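Thread about how we collect examples for our gripper model at Drukton. I write it in pieces because I have only short breaks today.

Our task for April is named Kina. A person holds a gripper in the hand, with a camera on it, and does normal table work with it. The model later learns from these recordings. No robot arm is needed for this part, and that is the reason we can do it in a normal room.

The target is 1000 recordings for Kina. We have 900 that passed the check. I thought the last part would go fast, but I was too optimistic.

The first recordings were mostly of me, and I am too regular. I come to the table always from the same side, with the same speed, and I open the fingers the same amount. If the model sees only this, it will learn my habits and not the task.

So now we have a small rule: before each recording you must change your starting position. Higher, lower, more to the left, turned a little. It is boring to do, but the data is much better for it. 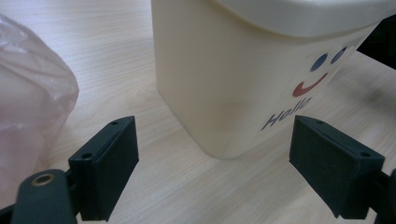

Another rule is about the opening of the fingers. People like to close them a little already on the way, because it feels natural. I ask everyone to keep them wide until they are really near. For the model the moment of closing is a strong signal, and I want it to be clear when it starts.

Someone asked me yesterday why we do not just simulate everything. We tried, in the project before this one (Urban). Rigid boxes were fine. Thin plastic was terrible. A bag in simulation moves like a bed sheet, and a bag in real life folds, sticks to itself and shines in every direction.

The shining is a real problem, by the way. Thin film looks different from every angle, and where the background is also light the border of the bag almost disappears. A human finds it without thinking. Our model before Kina very often closed the fingers on air next to the bag.

What helped more than a bigger model: more recordings of the approach. We had many good grasps and not enough of the way to them. Now I do not cut the beginning of a recording anymore, even when it looks like nothing is happening.
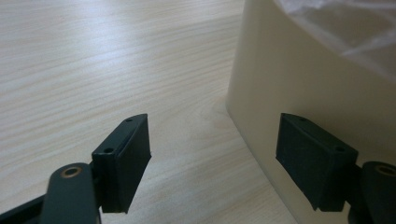
About failed attempts. In the beginning I deleted them all. Now I keep them, with a label. If the person misses the bag, opens the fingers and tries again, this is a very useful example, maybe more useful than a perfect one. The label has 3 values: clean, corrected, failed.

What I still delete: recordings where the person stops to talk, recordings with a hand in front of the lens, and recordings where the tracking of the position jumps. For the last one we use Flararex, our own small checking script. It is slow and ugly, but it finds the jumps better than my eyes do after lunch.

A practical tip, if you do similar work: take a rest before your wrist asks for it. The tool is not heavy, but when you are tired your movement becomes short and nervous, and you can see it in the curves very clearly. We change the person after every 2 sets.

One more tip. Write down the name of the set before you start recording and not after. I lost a whole Friday morning because I was sure I would remember which was which.

Next step is to train on the 900 and look at where it fails, and then to choose the last recordings for exactly these cases. I prefer this to filling the number blindly.

If you have experience with thin plastic and strong window light, please write to me. I especially want to know if you close the curtains or leave them open. We leave them open for now, and I am not sure it is right.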